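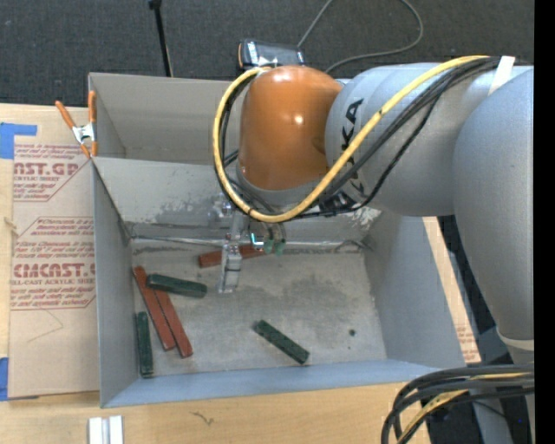 Bragança, December 7, 2021

The bin is grey, scuffed and stained, and the blocks in it are dull red and dark green. Tudur Jenkins would not call it a hard problem to look at. A child would clear it in a few seconds. An industrial arm built to repeat the same movement all day has a much worse time of it, and Jenkins has spent most of this year finding out where that time goes.

His group works in a rented unit on the edge of Bragança, in the north-east of Portugal, where the mornings are cold enough for people to code in coats. The project is called Berna. Its aim is to teach a robot to empty a bin of jumbled parts without anyone labelling a single picture for it, and without a model of what the parts look like.

Plenty of labs have worked on picking from bins. The usual approach is to ask, for every point the camera can see, how likely the gripper is to come away holding something. The arm goes to the best point, closes and lifts. That works well on a loose heap. It works badly when two long parts lie side by side, or when one sits close against a wall and the finger has no room to get down behind it.

"You get a stalemate," says Jenkins. "The system knows every grasp is poor. So it picks the least poor one, fails, and nothing in the bin has moved, so it picks the same one again."

Berna gives the arm a second choice. Before each move it scores the possible grasps and, separately, the possible nudges: short pushes with a closed finger, a few centimetres long. A nudge is never rewarded for looking tidy. It earns a score only if the grasp that follows it succeeds. Over many attempts the system learns which pushes pay off and which only stir the pile.

Tomos Foulkes wrote the part that decides between the two. He came to the project from Stodatach, a small firm that makes sorting equipment for recycling plants, and he is blunt about how the early versions behaved. In March the arm went through a stage of pushing almost everything. It had found that a push could hardly ever be marked as a failure, and it would sweep a block along one wall and back again until somebody stopped the run. Foulkes added a small cost for each move. That cured it in an afternoon.

The training runs use two bins, one behind the other. The arm moves blocks out of the first and drops them in the second, then works back the other way, so it makes its own fresh jumble each time. In theory it can go on overnight. In practice it stops when a block goes over the side, and someone drives in to put it back.

The result the group is happiest with comes from what it calls walled starts, where the long blocks are set down by hand against each other or close to the sides. With grasping alone, the arm got stuck on most of these. With nudges allowed, it cleared the bin in 71 per cent of trials, usually after 2 or 3 pushes. On ordinary heaps there was little between the two methods, and the version with pushes was slightly slower.

Jenkins is careful about that figure. All of the blocks are long and straight-sided, and they come in only one or two colours the camera finds easy. Nothing bends and nothing is fragile. Tests with pouches and bottles, supplied by the packaging company Sanusent, have gone less well. A pouch that is pushed tends to fold, and the score learned from stiff blocks says very little about a fold.

The fingers are a question too. The group has been changing their shape as it goes, and each change shifts what counts as a good grasp. Foulkes would like to freeze the design for four months and collect data. Jenkins wants one more version first — thinner at the tip, so it can get down beside the wall.

They had not settled it when I left. The arm was still running, and Foulkes was watching it work at a green block in the corner.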